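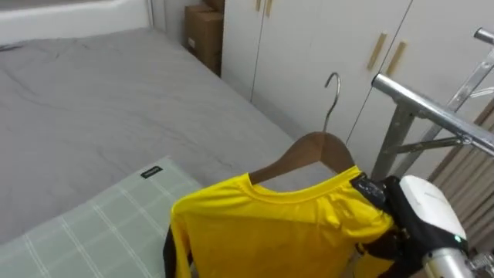
Photo: mothbotherer / Rernley forum gallery

Rernley Forum > End Effectors > Two fingers or a whole hand for hanger work?

mothbotherer
Posted August 11, 2021

Okay, long one, sorry. I've been putting the same chore through two setups in the spare bedroom: pick up a shirt on a hanger, carry it over, get the hook on the rack bar. One setup is the Lammers gripper, the other is the Tedau hand. Same bed, same yellow shirt, same rack, and I drive both of them myself with the Lillier controller so the policy can't be blamed for anything.

I went in expecting the hand to walk away with it. My feeling after 16 runs on each is that the gripper is way less annoying! I grab at the shoulder, so I've got cloth and wood together, and the hanger can't swivel much inside the shirt. My trouble starts at the bar. Grabbing out at one shoulder means the hook wants to tip away from me, and I end up rolling the wrist a lot to bring it level. By the time it's level the forearm is blocking half my view of the rack.

Does anybody grab closer to the neck? I'm scared of mashing the collar.

kelpie_wrench
I grab at the neck of the hook, just above the wood, and never touch the cloth. Roll error goes way down. But you need skinny fingertips for it, and the stock Lammers pads are too fat. I filed mine, and now they're terrible at everything else.

tunafork
Disagree with kelpie. On the hook you've got metal on rubber and the whole shirt spins like a weathervane the second you move sideways. Shoulder is right. Slow down your last few inches and quit fighting the wrist.

Also 16 runs is nothing. Come back with 220 and then tell me which one is less annoying.

mothbotherer
Ha, fair. 220 would take me until January.

Here's where I'm at with the hand, though, since a couple of people messaged me about it. 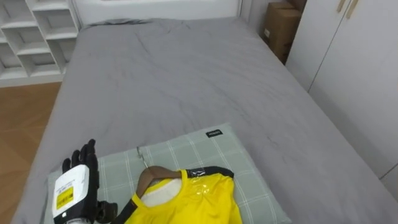 My approach with this one is to come in low from the side with the fingers up and the thumb leading, then try to get the thumb under the edge of the shirt before I close. Lying flat on the bed is the worst case. The pillow helps a bit because it gives under the thumb, but it also means I never know how far down I'm pushing. The Tedau current readout is on a scale that tops out at 1000, and I've seen it sit at 992 with the fingers closed on a fistful of pillowcase. Felt exactly like a good grasp on my end.

The plastic is its own problem. It's slick, and the thumb skates right over it. I like the hand a lot for loose cloth — it bunches stuff up nicely — but for a hanger I keep wishing it had fewer fingers.

kelpie_wrench
Take the plastic off and try again? You're testing the bag, not the hand.

mothbotherer
I want it to work with the bag. Shirts come in bags.

tunafork
I'm with moth on that one. But I'd turn the shirt so the hook points at the hand. Thumb on one side of the hook, index on the other, pinch, lift, done. You're using a five-finger hand like a shovel.

gravelpit_gus
Lurker here. What's your camera doing during all this? I had the same "how far down am I" problem and it went away once I added a second view from the side, low, almost at mattress height. Cheap webcam on a stack of books. The head view flattens everything, and a gray sheet gives you no texture to judge by.

mothbotherer
Just the head view for now. I've got a webcam in a drawer someplace, so I'll try that before I touch the pads.

kelpie_wrench
Don't file the pads. Print skinny ones and keep the originals. Learn from my suffering.

tunafork
What pinch force are you running on the Lammers? If it's the default you can go lower with a shirt that light, and then you can quit worrying about the collar.

mothbotherer
Default, yeah. I'll drop it some tonight and do a batch near the neck, bag on, and post the numbers in this thread.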